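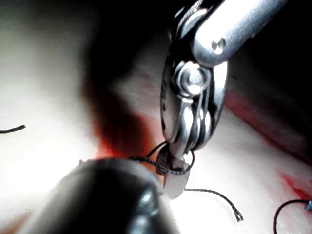 Black thread looped on the jaws over the pad, loose ends still lying about.

02/04/2021 – bench notes, suture pads and thread

Spent the session on the new pad and on the thread question. Writing it up while I still have it in my head, for me and for whoever has the bench next.

Pad first. It's the pale one from the Ernell batch, pinkish white, the softer of the two we ordered. The older Stosano pads are firmer and the top layer drags on the needle. With the Ernell the needle goes in with almost no push and the trouble comes on the way out, when the surface lifts with it. If you pull straight up you get a little tent and then a tear. Coming out flatter, following the curve, the tear didn't happen, or it was small enough to ignore. I'd keep the Ernell pads for thread handling and knots and leave the Stosano ones for people who want to practice bites.

Don't store the pads stacked. Two of them had stuck together in the drawer at Skurkgate and the surface came off in a patch when I separated them. Sheet of baking paper between them from now on. I put the damaged one in the bin for offcuts, it's fine for trying a needle on.

Thread. All black today, braided, from the big Juhász spool. Black on the pale pad is easy to see, which I can't say for the violet stuff we had before. I cut it to 15 cm to start with, as the sheet says, and that's long enough for one stitch and a knot but it gets tight if the first throw goes wrong and has to be undone. Went up to 20 and spent the rest of the time chasing the tail. Back to 15. Holger Engebretsen says he cuts to 10 and has done for ages. I tried two at 10 and ran out of tail both times. Maybe that comes with practice.

Loops. Most of the session went here. The wrap around the jaws is easy enough to get on. Keeping it there while reaching for the tail is the hard part. What I noticed:

– If the loop sits high, up by the ribbed part of the jaws, it catches in the slots when it should slide off. Then you pull, the whole knot comes up with it, and the first throw loosens.
– If it sits low, near the tips, it slides off fine, but it also slides off before you want it to.
– Slack loops fall off whichever way. A little tension on the long end holds them, and it has to stay on while the other instrument moves. I kept letting go of it without meaning to.
– Short tail lying flat on the pad is hard to pick up. Leaving it with a bit of a curve so it stands off the surface helps a lot.

Best run was in the middle of the session. Wrap, reach, grab, pull through, lay flat, second throw the other way. Then I got tired and started crossing the two instruments over each other, and nothing after that was worth keeping. Stop earlier next time.

Frayed ends. The braid opens up at the cut and the strands go lighter and fuzzy. Once it's like that it won't go through a tight loop cleanly. Our scissors are part of it, they're blunt at the tip and chew the thread. Tried the other pair from the electronics drawer and the cut was much cleaner, so those should live on this bench. I'll ask before I move them. Pinching the same spot of thread again and again does it too, so take a fresh bit each time if there's length to spare.

Scraps. Cut ends stay on the pad and they look just like the tail you want. Twice I reached for a piece that wasn't attached to anything. Clear them off between knots, with tweezers or a strip of tape. Tape is quicker but it lifts the surface on the Ernell pads if you press. Just touch it down.

Thread stock: the spool was marked 200 m when it came in and the log has 88 m used. I doubt the log is right, the spool looks lower than that and people don't write down the short lengths. Please write down the short lengths.

To do
– baking paper between pads
– scissors, ask about the electronics pair
– order two more Ernell pads, soft, same color
– small dish for cut ends so they stop going on the floor
– try a waxed thread if Juhász has one, might fray less
– new sheet with lengths on it, 15 cm as standard

The pad on the bench now still has room along one side, so use that up before opening another. Turn it round when you get there. The other side has too many holes in it to hold a stitch and you'll blame your knots for it.

Holger wants the knot exercise ready for the July group. The way it went today I'd drop the third throw from the beginners' version and let them do two properly. Will talk to him about it.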